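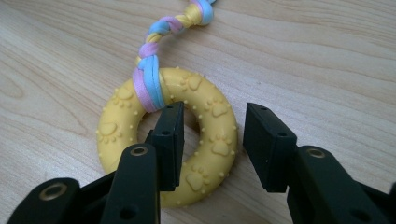

The Clemier Robotics Club is an after-school program at Bollton High School, open to all students in grades nine through twelve. We work on one thing for most of the year, and that is getting a robot to pick things up and put them where they belong. Members start with hand-held grippers on everyday items before they write any code. A yellow rubber ring with a braided rope in pink, blue and yellow is a good first object. The rubber has raised nubs and paw prints on it, the rope bends, and the two fingers have to go somewhere. One finger inside the hole and one outside is a common choice. Pinching the braid is another. Students talk through both and write down what they decide.

The club was started by Hajar Lamrani, who teaches physics and still runs it. In the first year there were 4 students and one gripper, and meetings were held at the back of the physics lab. We now have our own room on the lower level, next to the stage storage. Junaid Tanoli joined as second coach after several years of fixing packaging machines. He looks after the hardware side, and he is the person to see if you want to learn to crimp a connector properly.

What we do

The year is split into two parts. From September to winter break, new members learn to use the grippers by hand and record short runs of simple tasks. A task might be putting a toy in a bin, taking it out again, or passing it from the left gripper to the right. The recordings are sorted, labeled and checked by the students themselves. Last year the club kept 3,869 runs and threw out a good many more, mostly for dropped objects or for a hand that wandered out of view.

After winter break we move to the arm. It is a small tabletop model that members call Arain, after the street the school is on. Students train it on the runs they recorded in the fall and then test it on objects it has not been given before. It does well with blocks and cups. Rope and cloth are harder, and that is where most of the spring goes. 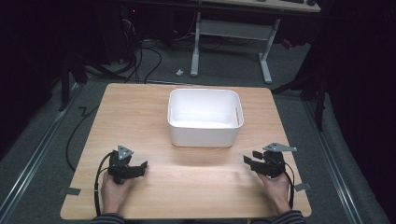 Members work in pairs. One person handles the grippers and the other keeps the log, and they trade places halfway through the session. The log is a plain spreadsheet with the task, the object, the result and a column for notes. We ask for full sentences in the notes column. "Bad grip" does not help anyone in March, but "left finger slid off the rubber when I lifted" does.

Returning members can take on a project of their own. Recent ones include a set of softer finger pads, a script that flags runs with missing frames, and a study of how much practice a new person needs before their recordings are usable. The finger pads are still in use. The script needs work, and anyone who likes Python is welcome to take it over.

Competition

Each spring the club enters the Celtton Open, a one-day meet for high school teams from our part of the state. There is a sorting event, a packing event and a written report. Teams do not see the objects until the morning of the meet. We finished in the top half in sorting last year and lost points on the report, which was too long. Going to Celtton is not required. Students who would like to stay with the recording and testing side can do that all year.

Joining

New members can join in September or right after winter break. You do not need to know how to program or own any tools. You do need to come regularly - a pair with one person missing cannot get much done. We meet twice a week in room 205, starting at 3:15, and are usually finished by 5:00. The late bus stops at the front entrance.

Space is limited to 12 new members at a time so that everyone gets time on the equipment. If there are more names than places, we keep a waiting list and call people in order.

There is no fee for the fall. Students going to the Celtton Open pay for their own lunch and a team shirt, and Ms. Lamrani can help if that is a problem. Please talk to her directly.

Parents and guardians are welcome to stop by during any meeting. Sign in at the front office first and someone will walk you down. Questions about the schedule go to Ms. Lamrani, and questions about equipment or donated parts go to Mr. Tanoli. Both can be reached through the main office.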